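The Teacher Has Two Hands

When Gwawr Jenkins wants a robot to learn something, she does the task herself first, slowly, many times, with a camera looking down from the height of her eyes.

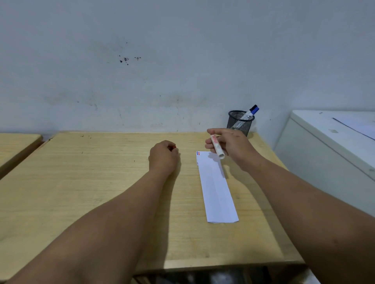 She works at Travetine, a small company which teaches household skills to two-armed robots. Her list for February is made of desk jobs: folding paper, opening a marker, putting it back in its place. Each of them has to be shown 144 times before the training can begin.

"In the first week I was too fast," she tells me. "My hands know the job so well that they skip the middle part, and the middle part is what the robot needs."

After the hands comes the remote control. Her colleague Takumi Imai sits in the next room with two handles, and the robot arms follow him with a small delay. A cap that Jenkins takes off in two seconds can cost him 25. He does not complain -- he says that he likes the quiet.

The program they use, called Drolon, keeps the good tries and the bad ones. Imai wants the bad ones too, because a robot which has only seen success does not know what to do with a dropped cap.

I asked to try the handles. My first fold was crooked, and on the second I pushed the paper off the desk. Imai saved both.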